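4. Washing woollens and knits in the Clelterberg

Read Section 3 (Levelling and Hoses) first. A machine that rocks on its feet will walk during the spin, and no setting in this section will fix that.

This guide was written for the tenants of Conutcombe, where the laundry room has four of these machines. The maker's booklet covers the wool program in half a page and most of that half page is praise. What follows comes from two winters of using it. Where we disagree with the booklet, we say so.

4.1 Before the first wool load

1. Run one empty hot cycle with no detergent. The booklet says this is optional. The drum in machine 2 left a grey smear on a white towel, so we don't treat it as optional.

2. Pull the detergent drawer right out and look behind it. If there is blue or white sludge, scrape it off. The "self-rinsing drawer" rinses the front third of itself.

3. Turn the dial to Wool and check that the display shows Cold. If it shows 30, press Temp once. The machine remembers the last person's temperature, and the last person may have been washing sheets.

4. Press Spin until it shows the lowest setting above zero. Zero spin leaves a jumper so heavy with water that it stretches when you lift it.

Note: The Eco button does nothing we can detect on the wool program. The light comes on. The cycle takes the same 77 minutes either way.

4.2 Loading

1. Read the care label. If it says hand wash only, you are deciding whether to trust the dial. Gudrun Gerlach in the end unit has put hand-wash jumpers through for years without trouble. Arnel Villanueva lost a cardigan on his first try. Same machine, as far as either of them remembers.

2. Turn each garment inside out and do up buttons and zips.

3. Fill the drum no more than a third. The booklet shows it half full in the drawing and says a third in the text. Go with the text.

4. Use a liquid wool wash, 100 mL at the very most and usually a good deal less. Do not use fabric softener. Do not use the Vidal capsules sold in the vending unit, whatever the front of the packet says about delicates. They dissolve slowly in cold water and we have peeled the skins off more than one scarf.

CAUTION: Do not press Pause to add a forgotten sock. The machine drains, refills and starts again with warmer water on at least two of the four units. The service agent from Zastositz says this can't happen. He was not there when it did.

4.3 Taking things out

1. Empty the drum as soon as the door unlocks, and support the full weight with both hands. Never lift a wet jumper by the shoulders.

2. Roll it in a dry towel and press down along the roll. Don't wring.

3. Unroll, ease the garment back to its proper size, and lay it flat on an airer or a dry towel, away from the heater. Turn it over once the top feels dry.

4. Leave it longer than you think. Ribbing holds water well after the body seems done, and a jumper put away damp will smell by the weekend.

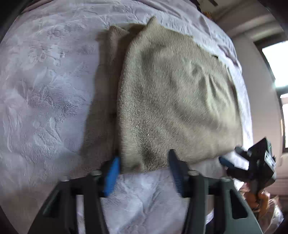

5. If the garment has come out a little short, dampen it again and stretch it gently by hand, working from the middle outwards. This helps with a small loss of length. It won't rescue felted wool, and neither will hair conditioner, despite what gets pinned to the noticeboard every January.

CAUTION: The dryer beside machine 4 has a Wool Refresh setting. We can't recommend it. Charito Belmonte tested it on an old vest she didn't mind losing, and lost it.

4.4 About pilling

The booklet claims that the "cushioned drum" prevents pilling. Pilling comes from fibres rubbing together, mostly while you're wearing the thing, and a drum has little say in that. Washing inside out helps somewhat. A cheap fabric shaver helps more. Keep it flat to the cloth, go lightly, and stay off seams and cuffs.

4.5 Error codes on the wool program

E3: Water is coming in too slowly. Check that the tap behind the machine is fully open.

E7: Uneven load. A single heavy jumper will often set this off. Add a second garment of similar weight and restart on Spin only.

E11: The booklet says to call service. Try switching off at the wall for five minutes first. Wilfredo Quiambao was charged $396 for a visit in which the technician did the same.

Write any other code on the sheet by the door, with the machine number and the time. Section 5 covers cleaning the filter.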